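Call for Participants: Table Tennis Ball Bounce and Wear Trial
Garside Sports Surfaces Laboratory, Skovidcombe site

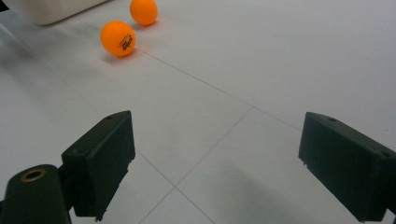

Purpose of the trial

Garside is seeking adult players to take part in a trial of ball wear on hard indoor floors. Most published wear data covers play on the table. Club balls spend a large share of their time on the floor between points, and in multi-use halls that floor is often ceramic tile. The trial compares ball roundness, surface condition and bounce height before and after a fixed program of play and floor contact.

The work is led by Marjorie Bainbridge (surfaces) with Mervyn Fairclough (measurement). Sessions start in March and continue until all places are filled.

Who can apply

Applicants must:
Be 18 or older on the date of the first session
Have played table tennis regularly for at least one season, at any level
Be able to bend, kneel and pick up balls from the floor repeatedly
Be available for four sessions of 90 minutes each

League ranking is not required. Coaches and umpires may apply. Employees of ball manufacturers may not. Left-handed players are encouraged to apply, as the last intake was short of them.

There are 42 places. Applicants who meet the criteria after the places are filled will be put on a reserve list.

What participants will do

Each session has three parts.

Rally block (40 minutes). Two participants play controlled rallies at a set pace. The rally ends when the ball leaves the table. The ball is left to bounce and roll until it stops.

Collection block (20 minutes). Participants gather balls from the tile and sort them into containers by batch number. Balls must be picked up by hand. Do not use the racket or the side of the shoe. A ball that has been stepped on goes in the reject container, even if it looks undamaged.

Inspection block (30 minutes). Participants roll each ball on a level plate, check it for flat spots, and mark the record sheet. The printed stamp is used as the reference point for orientation. Where the stamp has worn away, write "no stamp" and place the ball on the plate in any position.

Orange balls are used in all sessions. White balls were dropped from the protocol after the first round – they were too easily missed against pale tile, and collection times varied more than the measurement could tolerate.

Test room

The playing area is 124 square meters. Floor temperature is logged at the start and end of each session. The tile is dry-mopped between sessions and no cleaning product is applied on test days. Participants will be asked to report any grit found near the grout lines, as it can scratch the ball surface and affect the result.

Clothing and equipment

Wear indoor court shoes with clean, non-marking soles. Shoes worn outdoors will not be allowed in the playing area. Bring your own racket if you prefer; pimpled rubbers are not permitted for this trial. Knee pads are available on request.

Payment and expenses

Participants receive a flat payment per completed session, paid by bank transfer after the fourth session. Travel within the Skovidcombe area is refunded against receipts. A participant who withdraws early will be paid for sessions completed. The current rates are listed on the consent form, which is sent before the first booking is confirmed.

Data

We record age band, playing hand, years of play and session results. Names are stored separately from results and deleted when payments are closed. Results are reported by batch only.

How to apply

Write to Marjorie Bainbridge at the Garside laboratory, quoting reference 2409. Include:
Your name and a daytime phone number
Playing hand and years of play
Times of day when you are available – sessions begin at 9:30 a.m., 1 p.m. and 5:30 p.m.
Any injury that limits kneeling or bending

Applicants will hear back within ten working days. Questions about the inspection method or the record sheet should go to Mervyn Fairclough at the same address.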